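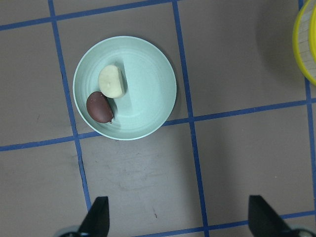

Side plate

A side plate is a small, usually round plate set out for the things that go along with a meal, or for a little something eaten between meals. It is smaller than a dinner plate and a good deal flatter than a bowl, and most households own more of them than they could easily explain, as they tend to outlive the sets they were bought with. The names bread plate, tea plate and snack plate are used loosely for much the same thing, although people who lay formal tables will tell you, kindly but firmly, that the bread plate is the smallest of the family.

Form

The usual side plate has a flat center, called the well, and a rim that rises gently around it. The slope of the rim matters more than one might think. A steep rim keeps a rolling grape or a boiled egg at home, while a shallow one makes the plate easier to stack and much easier to slide a slice of cake from. Some plates carry shallow rings in the surface, running around the well like ripples in a pond. In molded ware the rings are part of the mold itself, and in thrown pottery they are often the traces of the potter's fingers, left in place because people are fond of them.

Color

White has long been the safe choice, but soft colors such as mint green, pale yellow and powder blue come back into fashion again and again. The tableware writer Unnur Blöndal, in her cheerful book on everyday dishes, argued that pale green flatters nearly all plain food, cream-colored and brown foods above all, which can look rather tired on bright white. The Pedora pottery sold its small green plate in a first run of 2,000, and its catalog for that year listed 493 patterns and shapes in all (many of them, admittedly, egg cups).

Use

At a formal dinner the side plate stands to the left of the forks and holds bread and butter. At home it has a far looser life, and may turn up under toast, half a bun, a child's supper, or a cup whose saucer has long since been broken.

Care

Small plates are best stacked by size, with the heaviest at the bottom. Crumbs and sugar like to settle in ringed wells, and a soft brush with warm, soapy water will lift them out nicely.

See also: Bread plate, Dessert plate, Saucer, Table setting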